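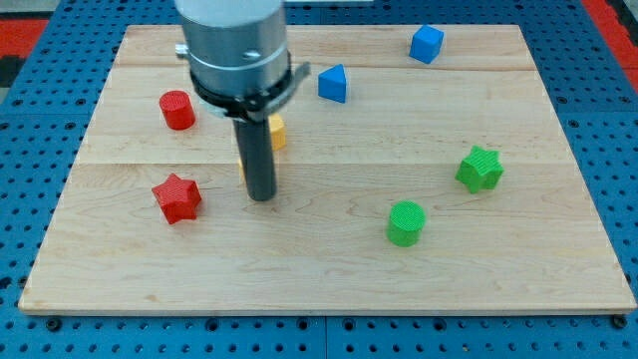 Fig. 3. Board on the blue pegboard table, shapes set out loose.

## 5. Setting out the board and shapes

Do this before each sorting round. Allow 5 minutes, less once you've got the knack.

1. Wipe the pegboard table. Crumbs and grit get in the holes, so brush first, then cloth.
2. Lay the maple board flat, long edge towards you. Press each corner in turn. If it rocks, lift it and look underneath, usually a stray peg.
3. Run a hand over the seams between the strips. Faint lines are fine. A ridge you can catch a fingernail on is not, swap the board.
4. Tip the shapes out of the Skundo tray and check them against the card in the lid. Anything missing, tell Birgit Janssen before you start, not after.
5. Spread them over the board by hand. Loose, no rows, no pattern. Leave a finger's width between neighbours.
6. Keep every shape 40 mm in from the board's edges.
7. Stand back and look from the front. Something hidden behind something else? Fine for a mixed round. For a colour round, move it.

**Note:** Knots and darker streaks are part of the wood. Don't sand them out, don't try to stain over them.

**Note:** Red star and red cylinder get muddled on the tally sheet all the time. Write the shape as well as the colour, every time.

**Caution:** No wet cloths on the maple. Dry or barely damp only, then leave the board flat untill it's dry right through. Never on a radiator.

### Putting away

1. Shapes back in the tray, lid on.
2. Board on its long edge in the rack, front lip outwards.
3. Sign the sheet. Oil is done on the first Friday of the month (Vira Antoniuk has the tin, and teh rags).

Spare shapes: order no. 254, ask Bastian Fröhlich. Single colours can't be ordered seperately.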